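Subject: Re: [playshelf] sorting trays for letters -- what are you all using?

Hi all,

Oleksandra Hrynyshyn wrote:

> We have the foam alphabet set from the church sale and my youngest
> dumps the whole bag on the floor every single time. I bought one of
> those Zalotton divided trays and she can't get the letters out of the
> corners, so she turns it upside down and we're back on the floor. What
> are you using for sorting? And do you sort by color first or by letter?
> I've seen it argued both ways and I'm about ready to put the bag up
> in the closet until kindergarten.

Don't put it in the closet yet! I've been through most of the trays at this point (my husband has opinions about the shelf they're all sitting on) and I have gone right back to plates. Plain old round plates. Small hands can come at a plate from any side, and the letters slide up to the rim instead of getting wedged in. The Zalotton tray is a nice tray, I keep beads in it now, but the corners are murder for anything soft and flat.

We had the Plullia muffin-style one before that. Same trouble, only deeper. My son could get a letter in but then he had to pinch it out by the edge, and the foam got little fingernail dents all over it. The E's looked like somebody had been chewing on them. (Somebody may have been chewing on them.)

So, plates. The way I set it up is three plates in a triangle with a good bit of table between them. Two get letters and one stays empty, and the empty one is where the game happens. I used to put the entire bag out, all 72 pieces of it, and he'd stir them for a while and wander off to find the cat. Now it's just a few on each plate and the bag stays on top of the fridge.

It also matters that the plates are different colors, at least for us, because then I can say "take one off the blue one" and he knows where to look even if he doesn't know the letter yet. He gets to feel like he's following real instructions. I'd stay away from patterned plates, we tried some with strawberries and he wanted to sort the strawberries.

On color or letter first -- I started with color because everybody told me to, and it went fine for maybe a week and then he was bored silly. What worked better was mixing the colors up on purpose so the color doesn't give it away. You leave the letters lying whichever way they fell, too. I was a terrible straightener. I'd line them all up facing me and then wonder why he couldn't spot an H when it was sideways.
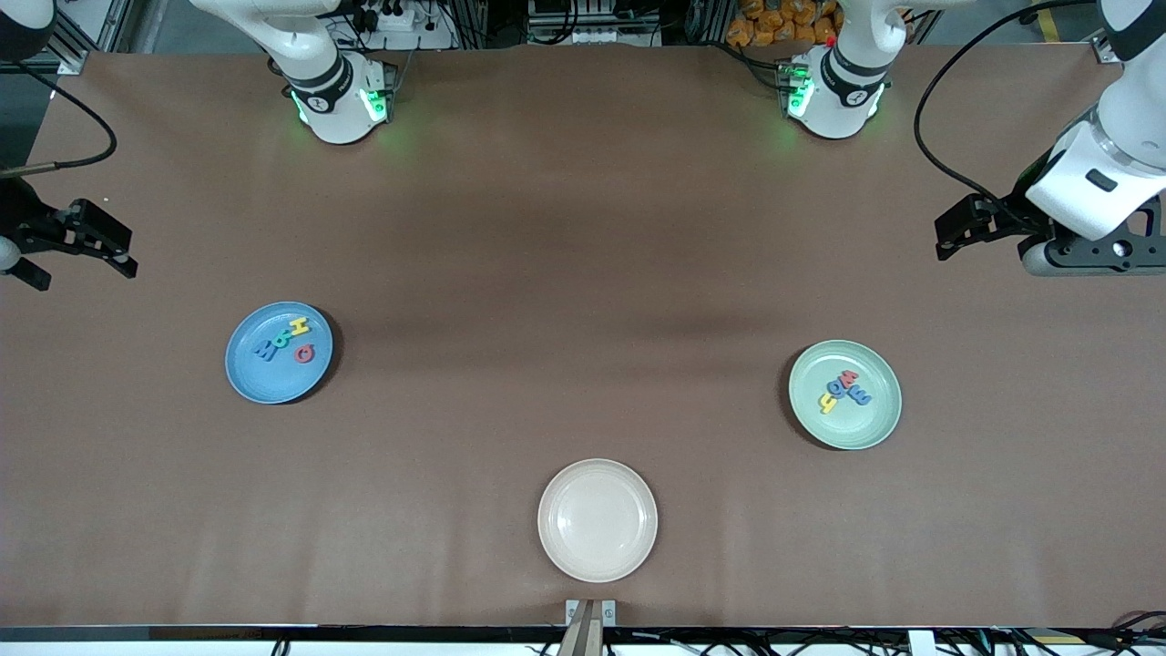
Oleksandra came back on this on Wednesday to say that she sees the point of the empty plate, but with two kids at the table it turns into a fight over who gets to fill it, so would it be better to give each of them one? And she wondered whether four letters on a plate is too few for a five-year-old who already knows most of them.

Both good questions. For two kids I'd do one empty plate each and one full plate they share in the middle, so the only thing they have to take turns at is reaching. We do that when my niece is over and it mostly holds up. The other way is to make the empty plate a "together" plate and let them take turns calling the letter while the other one fetches it. My niece likes calling. She would call letters all afternoon if you let her, and she calls them loud.

As for the five-year-old, I'd keep it at four but ask for more. Start with a G and an H and ask which one his own name has in it. Then an O and a W, and now you've got a sound to talk about (ow! they love that one). If he's past all that, let him set up the plate for his sister and tell her what to find. Mine got much more careful about the letters once he was the one in charge of them.

A few odds and ends while I'm at it. The plates want a rim, even a low one. We had some flat ones and the foam would go skating right off if anybody bumped the table, and somebody always bumps the table. I got ours from the Balogh outlet out past the highway, they had a bin of singles for 2 dollars apiece, so I didn't feel bad about them becoming toy plates forever. They stack in the drawer under the microwave. And don't run the foam letters through the dishwasher in a mesh bag the way that Kedeo leaflet tells you to -- I did, and I lost an R and most of a Q down in the bottom. A sinkful of warm soapy water and a towel does it.

We go 20 minutes, tops, right after his snack. Any later in the day and I'm the one who wants to dump the bag on the floor.

Does anybody have a lowercase foam set they like? I want to start putting one big letter on a plate and having him hunt for the small one, but the lowercase ones I've found are so thin they curl up at the ends. I'd gladly trade a Plullia muffin tray for a decent set. It's clean, I promise.

Marcy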